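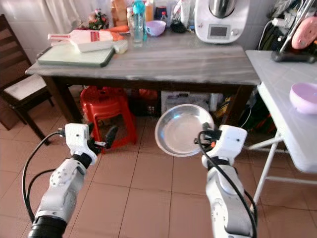

Zanton Robotics Club: Kitchen Project Gallery

The kitchen project is the club's work for the household category at the Grarkia student competition. Students teach a pair of arms to do small jobs in a home kitchen, such as moving bowls, putting away bottles and clearing a table. The page was last updated on 25 November 2023. Photos go up as students send them in, so the order does not always match the order of the work.

The club is open to all students in grades 9 through 12. No programming experience is needed for the kitchen project, but you do need to finish the safety sheet before you work next to the arms.

The bowl task

Two arms, one steel bowl. The gripper has to close on the rim and hold it while the arm moves. A wide rim gives the fingers something flat to press on, but polished steel slides easily if the grip is too close to the edge.

The first version of the task asked for both arms on the bowl at once. We changed it in the second week. Now one arm takes the bowl and the other stays open until it is needed. Everaldo Marinho wrote the new order of steps and tested it with an empty bowl before anyone tried it with food.

Shiny objects are hard for the vision code. Light from overhead shows up as bright patches inside the bowl, and the program sometimes took a patch for a separate object. Prekari, the students' name for their detection program, now looks for the rim first and ignores what is inside it until the rim is found.

Cables

Every arm has a cable running back from the gripper. It needs enough slack for the wrist to turn and not so much that it catches on a table corner. We leave a loop near the gripper and check it at full reach before each session. Most of our stopped runs in the first month were cable problems. The log has a column for them now.

Please do not use tape on the joints. It leaves glue on the rings and Olga Garrido has to clean it off.

The table

Working in a kitchen is different from working on the bench at school. The bench is the same every time. A kitchen table has food on it, containers, things that were put down and left there. Students in the spring group wanted to clear the table before each run and the fall group voted to leave more of it in place. The competition rules allow up to 70 objects in the area, and the judges choose where they go.

Objects we have practiced with so far are bowls in metal and plastic, bottles standing up and lying down, cutting boards, carrots, onions and dish towels. Towels are the worst. Carrots are better than expected because they are stiff and easy to see against a light tabletop.

A bottle lying on its side is a separate task from a bottle standing up. The gripper has to come from above, and if it touches the neck first the bottle rolls. Sin, the practice routine for bottles, starts with the bottle on a cutting board so that it has less room to roll. The later steps use the bare table.

Driving the arms

Before a program can do a task, a person does it through the arms many times. The driver moves the controls and the arms follow. Each try is saved with the camera pictures and the joint positions. We have saved 648 tries since March. Not all of them are good. A try where the object was dropped is kept in its own folder, and the failed ones get used when we test the detection program.

A turn at the controls lasts roughly 3 songs on the club playlist, then we switch. Drivers who go longer get sloppy at the end, and it shows in the data.

The second student in the pair is the spotter. The spotter stands where the arms cannot reach, keeps a hand near the stop button and does not talk to the driver except to say stop. Younger students start as spotters. You need to spot for three sessions before you drive.

Reset and cleanup

Between tries, somebody puts the objects back. This takes longer than the try itself. We used to mark the positions with pencil dots on paper, and then everybody lined things up so carefully that the program only learned those exact spots. Now the spotter puts things down anywhere inside the work area and turns each one a little.

At the end of a session the arms go to the rest position, the power is switched off at the wall and the objects are washed if they touched food. Bowls go back on the rack. Fill out the log before you leave, even if nothing was recorded.

Notes from the students

"The hardest part for me was depth. On the screen the finger looks like it is over the rim and then it closes on air. I started looking at the shadow." Olga Garrido, driver

"I rewrote the rim code four times. The version we use is the second one." Everaldo Marinho, software

What is next

We want to pour dry rice from one bowl into another without spilling outside the work area. After that comes handing a bowl from one arm to the other, which is worth the most points at Grarkia and which we have finished only a few times. The team also needs a better way to label the saved tries. At the moment it is a spreadsheet and two people edit it at the same time.

If you have an old mixing bowl, a plastic plate or a set of measuring cups at home that you do not need, bring them to the club room. We can use chipped plastic. We cannot use glass or anything with a sharp edge.

Sending in photos

Upload photos to the club folder and put the task name in the file name. Do not post pictures with a classmate's face unless that person said yes. Phone photos are fine. Tell us which task it was and who was driving, and we will add a line or two to go with it.

Back to projects
Safety sheet
Competition rules and schedule
Contact the club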